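Linside Home Notes

How to Repaint a Semi-Gloss Wall So the New Paint Sticks
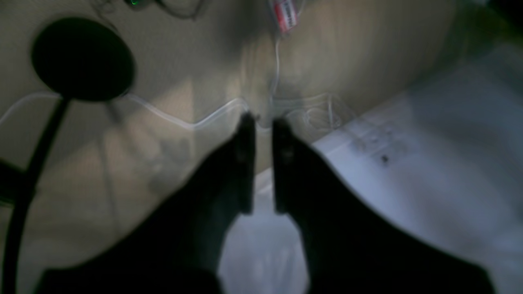 Beige with a slight gloss, a common kind of finish to paint over.

Posted 2020-11-09 in Walls and Ceilings

Paint needs something to grip. Flat paint has a slightly rough surface and will take a new coat with little more than a dusting. Semi-gloss and satin paints are smoother, and so are most factory-finished panels. If you roll new paint straight onto them it may look fine for a month and then come off on the back of a chair or under a strip of tape.

The method below is for interior walls and flat panels in sound condition. It covers a hallway, a kitchen, a laundry area or a utility room. It does not cover bare plaster, wallpaper, brick or anything outdoors.

If your house is old enough that it could have lead paint, test before you sand anything. Test kits are sold at most paint counters. If the result is positive, stop and call a contractor certified for lead work.

What you need

Drop cloths
Painter's tape
Sugar soap or another degreasing wall cleaner
Two buckets and two sponges
Lightweight filler and a flexible filling knife
Fine sanding sponge or fine sandpaper on a pole sander
Dust mask and safety glasses
Vacuum with a brush head
Bonding primer
Wall paint
Angled brush, roller frame, roller covers, tray
A screwdriver for switch plates

For the primer, look for the word "bonding" or "adhesion" on the can. General drywall primer is made for bare drywall and is the wrong product here. I used Cosero bonding primer on the last two rooms I did and it covered well, though it is thick and needs a lot of stirring.

How much to buy

Measure the length of each wall, add the lengths together and multiply by the height. Take off the doors and any large windows. Leave small windows in.

My hallway and stairwell came to 630 square feet. The coverage printed on the can is for one coat, so if you are planning two coats, double your area before you divide. Buy all of the wall color at once. If you need more than one can, pour them together into a big bucket and stir before you start. Cans mixed on different days can be slightly off from each other, and you will see the change in the middle of a wall.

Step 1. Find out what is on the wall

Look along the wall from the side with a lamp or flashlight held close to it. Shine shows up at once, and so do dents, drips and old roller marks. Mark anything that needs filling with a light pencil tick.

Next, find out if the old paint is oil or water based. Put some rubbing alcohol on a cotton ball and rub a small spot in a corner for half a minute. If color comes off, the paint is water based. If nothing comes off, it is probably oil based. A bonding primer will usually go over either, but with oil you should be more careful about the sanding and should read the label to check that the primer lists it.

Last, do a tape test. Press a strip of tape onto the wall, rub it down hard and pull it off fast. If old paint comes with it, the layer underneath is failing. Scrape back to where it holds before you go any further. New paint over loose paint comes off along with it.

Step 2. Clear and cover

Move the furniture out or pull it to the middle of the room and cover it. Lay drop cloths right up to the baseboard. Plastic sheeting is cheap but gets slippery, so keep it for furniture and use cloth on the floor.

Turn off the power to the room at the breaker and take off the switch and outlet plates. Put the screws in a sandwich bag and tape the bag to the back of one of the plates. Cover the open outlets with tape.

Leave the trim taping for later. Tape put on now will get wet in the next step and lift.

Step 3. Wash

People like to skip this one. Walls near a stove have grease on them even if they look clean, and hallways have hand marks at about shoulder height for children and adults both. Sanding a greasy wall only pushes the grease into the scratches.

Mix the cleaner as the package says. Start at the bottom and work up, which keeps dirty runs from drying on a dry wall and leaving streaks. Wash an area as wide as you can reach, then rinse it with the second sponge and clean water. Change the rinse water often. If it looks gray, it is too late already.

Let the wall dry overnight. Open a window if the weather allows.

Step 4. Fill

Press filler into nail holes and dents and leave it slightly proud of the surface. Deep holes need two fills, with drying time between them. Do not try to fill a deep hole in one go, as the middle stays soft.

For long cracks, open the crack a little with the corner of the knife first and brush out the crumbs. If a crack has come back more than once, bed some mesh tape into the filler.

Between the baseboard and the wall use paintable caulk, not filler. Smooth it with a wet finger. Check the tube for the drying time, which can be longer than you expect in a cold room.

Step 5. Sand

You are only trying to dull the shine. There is no need to take the paint off. Use a fine sanding sponge with light, even pressure and move in small circles or short strokes. The surface should go from glossy to matte and feel faintly rough under your fingers. Go back with the lamp and look for shiny spots you missed. They are usually in corners, along the ceiling line and around door frames.

A pole sander saves a lot of ladder work on a tall wall. Keep the head flat. If it tips, it will cut a line into the paint.

Very fine paper is a mistake at this stage. I once had a leftover sheet of 3000 grit from a car repair and tried it on a closet door. It made the door shinier.

Sand the filled spots last, until you can run your hand over them with your eyes closed and not find the edge.

Liquid deglosser is another choice where sanding dust is a problem. It works on clean paint, but it smells strong and has to be painted over within the time given on the bottle. I prefer sanding on big walls and deglosser on trim with a lot of grooves.

Step 6. Remove the dust

Vacuum the walls from the top down with the brush head, then the tops of the baseboards, then the floor. Wipe the walls with a barely damp cloth and let them dry. Now tape the trim. Press the edge of the tape down with the filling knife.

Step 7. Prime

Stir the primer well, right down to the bottom of the can. Cut in along the ceiling, corners and trim with the angled brush, one wall at a time, and roll that wall while the cut edge is still wet.

For smooth panels use a short-nap roller. For drywall with a little texture use a medium nap. A 4-inch roller is handy behind a toilet or between a door frame and a corner – I keep one in the tray the whole time.

Primer does not have to look good. It can be patchy and still do its job, as long as there is a thin film everywhere. Where you see bare shiny paint, go over it again.

Let it dry for the full time on the can. Then try a fingernail in a hidden place. If the primer scrapes off easily, give it another day and test again. If it still scrapes off, that part was not clean or not dull enough and has to be redone. It is better to find out before the color goes on.

Step 8. Paint

Two thin coats are better than one heavy coat. Load the roller, roll off the extra on the ramp of the tray, and lay the paint on in a tall strip from floor to ceiling. Overlap each strip with the last one while it is wet. Finish with light strokes all in the same direction.

Do not go back into paint that has started to set. If you see a drip after that point, let it dry, sand it flat and catch it with the second coat.

Between coats, wrap the roller and brush tightly in plastic wrap. They will keep until the next day.

Pull the tape while the last coat is still a little soft, back over itself at a low angle. If the paint has already dried hard, run a sharp knife lightly along the edge first.

Step 9. Leave it alone

Dry paint is not the same as cured paint. You can put the switch plates back on the next day and turn the power on, but wait 7 days before you wash the wall, hang anything with adhesive strips or push a bed up against it. In a damp basement, wait longer. I painted ours in June with the windows shut and it stayed tacky well past what the can said.

Common problems

Paint peels off in sheets. The wall was greasy or still shiny. Peel and scrape what you can, wash, sand and prime again.

Small craters or fish eyes in the wet paint. There is silicone or polish on the surface. Wait until the paint dries, sand that area, clean it with deglosser and prime it again.

Filled spots show as dull patches. They were not primed, or not primed enough. Spot prime and give the whole wall another coat. Touching up only the patch will leave a different kind of patch.

Lap marks. The edge dried before you got to it. Turn the heat down, close any vent that blows on the wall and work in narrower strips.

Yellow or brown stains coming through. Water or smoke marks need a stain-blocking primer. More wall paint will not hide them.

Write the color name, the sheen and the room on the lid before you put the leftover can away.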